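Drutura Garment Handling Set: Frequently Asked Questions

Maintained by Kerttu Juntunen. Last revised in March. Questions not covered here can be sent through the contact form on the Drutura project page.

General

What is Drutura?

Drutura is a collection of teleoperated demonstrations of two-armed garment handling, recorded for imitation learning. Each demonstration pairs time-stamped joint positions and gripper commands with synchronized video. The current release covers flattening, folding and repositioning of short-sleeved tops. Trousers, towels and long sleeves are planned but have no release date.

How many demonstrations are in the current release?

The release contains 800 accepted demonstrations. Rejected attempts are not included in the main archive. A separate archive of rejected attempts is available on request, with the reason for rejection recorded against each one.

How many garments were used?

Thirty-four. Each garment has an identifier, a size, a fibre content taken from its care tag and a colour name assigned by us. The colour names are for sorting only and should not be treated as measurements.

Who were the operators?

All operators completed the same training module before recording for release. Operator identifiers are included as numbers. We do not publish any further information about them.

Recording procedure

What is the starting condition of a demonstration?

There are two. In the "flat" condition the garment is laid out face up with the collar on the far side, and the arms start beside it. In the "dropped" condition the garment is released from a fixed height and left as it lands. The condition is stored in the header of each file. Do not mix the two when computing success rates, as the dropped condition is considerably harder and the results are not comparable.

How precisely is the garment placed in the flat condition?

Placement is done by hand and by eye. We considered using a printed template and decided against it. A policy trained on template-placed garments learned to reach for fixed coordinates and ignored the video almost entirely. Small variations in position, rotation and wrinkling are therefore deliberate. Operators are told not to smooth the fabric beyond a single pass of the hand.

Which grasp points are used?

For the sleeve-first fold, each arm takes the sleeve on its own side, near the cuff. For the hem-first fold, each arm takes the nearest hem corner. The operator selects the fold before recording begins and cannot change it partway. If the wrong grasp is made, the attempt is stopped and rejected.

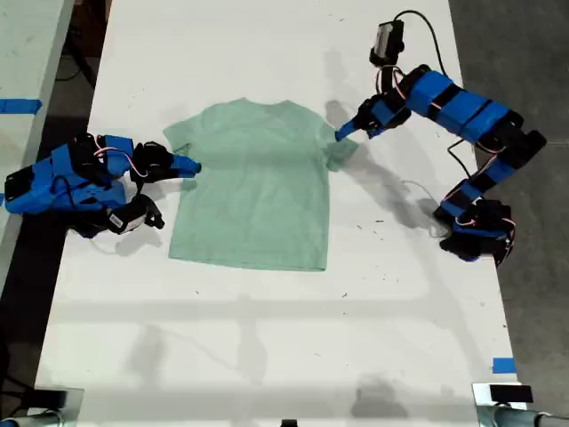
Grasps are not required to be simultaneous. Most operators close one gripper slightly ahead of the other, and this ordering varies from one operator to the next. We have left it in. If your method is sensitive to ordering, the gripper command channel gives the closing time for each side, and the files can be filtered on that basis.

How long is each demonstration?

Length varies with the task. A cap of 25 seconds applies to the flat condition. An attempt still in progress at the cap is rejected, even when it would clearly have been completed. The dropped condition has no cap, although any attempt with a long pause by the operator is flagged.

Are pauses trimmed?

No. Pauses at the beginning and end are retained, and the header gives suggested start and end indices. Users training with behaviour cloning will generally want to apply these indices. Leaving long stationary segments in the training data tends to produce a policy that does not move off its starting pose.

How is a demonstration accepted or rejected?

A reviewer other than the operator watches the full recording and checks it against the written criteria for the task. The criteria for the sleeve-first fold are as follows:

Both sleeves lie inside the outline of the body.
No part of the garment hangs over the table edge.
Neither gripper is in contact with fabric at the final time step.
The arms did not touch each other at any point.

Borderline cases go to a second reviewer. If the two disagree, the demonstration is rejected.

Are recoveries included?

Yes. A missed grasp followed by a successful second attempt is accepted and tagged as "recovery". We recommend keeping these. In our own trials with the Turunen baseline, removing them lowered performance after a first miss and had little effect elsewhere.

Equipment and calibration

Do I need the same arms to use the data?

You do not need them to train a model. You will need them, or a close kinematic match, to run a policy that outputs joint positions directly. End-effector poses are supplied as well, for users who intend to retarget to other hardware. These are computed from the joint readings and inherit any error in them.

How often are the arms calibrated?

At the start of every recording session, and again after any servo is replaced. Each file header names the calibration file in force at the time. Before recording, the operator moves both arms through a short check sequence, and the session does not proceed if the end positions are out of tolerance.

Was the lighting controlled?

Only in part. Overhead lighting was left on throughout, and no effort was made to remove shadows from the work surface. Sessions were held at different times of day. Users who need uniform lighting should look at a different set — the Pustero towel recordings were made in an enclosure and may be a better fit.

Is the table cleaned between sessions?

The table is wiped down but not refinished. Scuffs and marks accumulate over time. We advise holding out whole sessions for validation, and not individual files, so that a model cannot gain anything by recognizing the state of the surface.

Files and use

What format are the files in?

One file per demonstration, with video stored separately and referenced by name. The Tullier loader reads both and handles the alignment. If you write your own loader, align on the time stamps and not on the row index. Dropped video frames are rare but do occur, and the index will drift after the first one.

Are language instructions provided?

Each demonstration has 2 written instructions, one short and one detailed. Both were written by a person after the recording was accepted. Spelling has been checked but the wording has not been standardized.

Can I contribute demonstrations?

Yes, provided they follow the written criteria and include calibration files. Send a small sample first. We will review it and reply with any corrections before you record at volume — most first samples need changes to the header fields.

How do I report an error?

Give the file name, the time stamp and a short description of the problem. Corrections are issued with the next point release, and affected files are listed in the change log. Files are never altered without a change of version number.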